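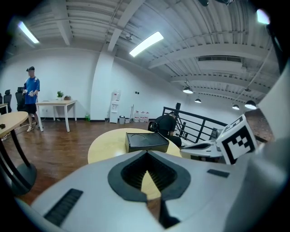 **Week 9: Ranked ballots, and what they are said to do**

Read the Sorneton packet before Friday. Stöcker's chapter is the main text; Sperling's reply is shorter and, to my mind, better argued. Bring the packet, because we'll be working from the tables.

## 1. The claim

Advocates of ranked-choice voting (RCV) usually make several claims at once, and they get away with it because few people ask them to separate the claims. In the readings you'll find at least these:

- The winner has majority support.
- Voters no longer have to worry about "wasting" a vote.
- Campaigns get more polite.
- Moderates do better.

The first is a claim about arithmetic. The second is about strategy. The other two are about how people behave, and you can't get them out of the counting rule no matter how long you stare at it. Keep them apart in your response papers. I took points off last time for papers that slid from one to the next inside a single paragraph.

## 2. How the count works

Voters rank candidates. If someone has more than half of the first choices, it's over. If not, the last-place candidate is dropped and those ballots move to the next name ranked on them. Repeat until someone has more than half of the ballots *still in play*.

Those last words matter. A ballot that ranks only candidates who have been dropped is "exhausted" and leaves the total. The denominator shrinks.

## 3. Sorneton

The Sorneton council race is the case Stöcker leans on. Ballots cast: 3,076. Candidates: 3, which is as simple as a ranked race gets. Fuchs led on first choices, the third-place candidate was dropped, and Farkar overtook Fuchs in the second round.

| | Round 1 | Round 2 |
|---|---|---|
| Fuchs | 1,300 | 1,400 |
| Farkar | 1,188 | 1,476 |
| Rirlow | 588 | – |
| Exhausted | 0 | 200 |
| Total | 3,076 | 3,076 |

Work out the majority yourselves. Farkar's share of the continuing ballots (2,876) is 51.3 percent. Farkar's share of all ballots cast is 48.0 percent. Stöcker reports the first number and calls it "a clear majority of Sorneton voters." It's a majority of something, but the sentence as written is false.

Then the margin. Farkar won by 76 votes, with 200 ballots exhausted. We don't know how those 200 people would have chosen between the last two. Maybe they disliked both equally. Maybe they didn't know they could keep ranking. The table can't tell you, and be careful with anyone who says it can, on either side.

Opponents misuse this race too. The local petition to repeal the system said that 200 voters were "thrown out." They weren't. Their first choices were counted in round one, same as everybody else's. Under the old plurality rule a Rirlow vote would have had no more effect on who beat whom.

## 4. Did people understand the ballot?

Stöcker cites an exit survey in which 88 percent of respondents said the ballot was "easy" or "very easy." Questions to ask of that figure:

Who answered? People who had just finished voting and were willing to stop and talk. Anyone who looked at the ballot rules and stayed home isn't in there.

What did they say was easy? Filling in bubbles is easy. Knowing what happens to your second choice is a different matter, and the survey didn't ask.

Compared with what? There's no earlier survey from the plurality days. If 88 percent would have said the same about the old ballot, or if 95 percent would have, the finding means something quite different.

Sperling makes the second point well. She doesn't make the third, and she should have.

## 5. The politeness claim

I find this one the weakest. The evidence in the packet is one season of mailers from one town, sorted by two coders into "negative" and "not negative." The number of candidates changed that year, and so did the state's disclosure rules. Any of that could shift the tone of a mailer. The theory is plausible (you might want your rival's voters to rank you second), but a plausible theory is where the work starts.

## For Friday

Write one page on this: what evidence would make you drop your current view of RCV? Name a result, from a place you could study, that would count against you. "More research is needed" gets no credit.

Optional: redo the Sorneton table assuming the exhausted ballots had split evenly, then find the split at which Fuchs ties. Show the steps.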